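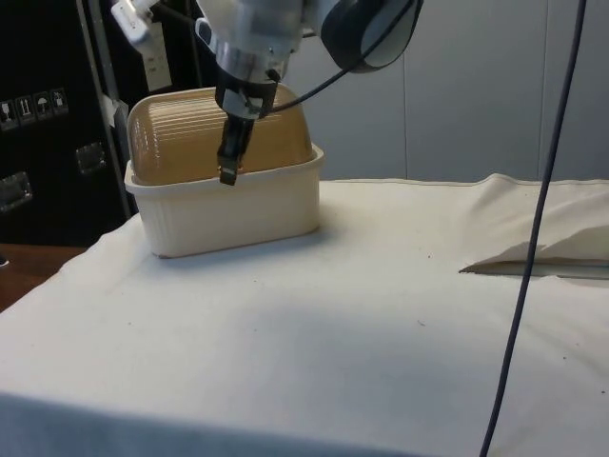 The woman who runs Mindside, a sourdough course in Fisden, charges 43 pounds a head and says 206 people have now finished it. I asked how many still bake. "Most," she said. How did she know? "They'd tell me if they'd stopped." I doubt that very much. 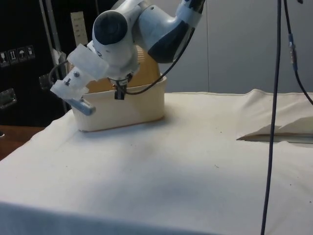

Her big claim is that home-made bread saves almost 800 pounds a year. Does that count the oven? "Well, you'd have it on anyway." I wouldn't. My loaf from the corner shop lasts 2 days and costs me no sleep.

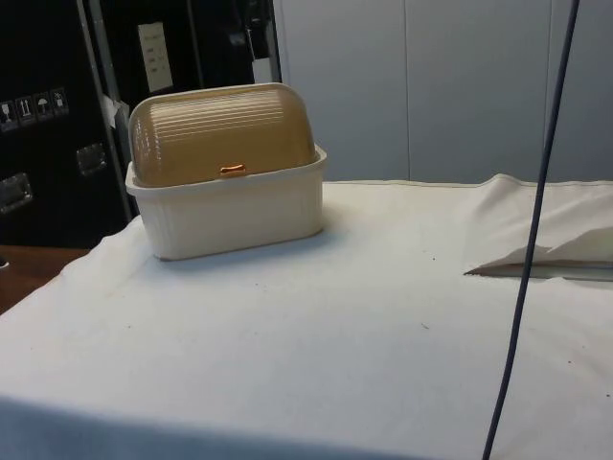
She did concede one point. "The first few are bricks. I ate mine with soup." And the starter, which wants feeding at seven every morning? "You get used to it." Her husband, passing with the kettle, said he hadn't.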